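The carpet mender of Vostasia

February 2026

The workshop is on the second floor, above a shop which sells buttons. When I came in, the owner was on her knees with a curved needle between her teeth, so I waited. She has repaired carpets in Vostasia since she was nineteen and she did not stop for me until the row was finished.

"Sit where you like, but not on the blue one," she said.

I wanted to ask her first how a person chooses such a work. She told me that she did not choose it. Her aunt had a stall in Akl and needed somebody with good eyes. In the first winter she only sorted wool by color, and her fingers became dry from it. "I was bored until I learned to dye. Then I could not sleep, I was thinking all night about one brown."

Brown is still her favorite subject. According to her, customers always believe that red is difficult. "Red forgives you. A brown has green in it, or violet, and you see it only in the afternoon." For this reason she compares the wool near the window two times, in the morning and again after three o'clock.

Most of her customers bring carpets from their own homes, with damage from moths or from a chair leg. Last July a hotel in Groludetti sent her a runner with 1300 knots missing. She knows the number because the hotel wanted to pay by the knot. She accepted, and she says she will not accept it again, for the counting took her longer than the tying.

I asked if the machine-made carpets are taking away her work. She made a face, but her answer was more mild than I expected.

"People think I hate them. My own kitchen has one, from Bridero. The children drop soup on it and I am calm."

What she does not like is when a seller says that a speckled carpet is good because it hides the dirt. The dirt stays there, she explained, and it cuts the fibers when you walk. She advises to vacuum slowly, in the direction of the pile, and to turn the carpet once in a year so that the sun does not eat only one side.
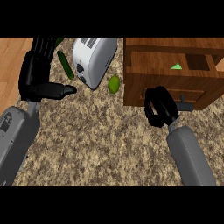 Speckled carpet in beige, tan and dark brown, with light wooden floorboards in the corner.

Mixed colors are also hard to repair, she told me. With a plain carpet she dyes one wool. With flecks she must prepare several, and place them without any order. "My hand wants to make a pattern. I have to talk with the radio on, so that the hand forgets."

She has no apprentice at the moment. The last one stayed for 2 years and went to study accounting, and they still write to each other. Would she take another one? She looked at the blue carpet for some time.

"If she can sit," she said, and asked me to pass her the scissors.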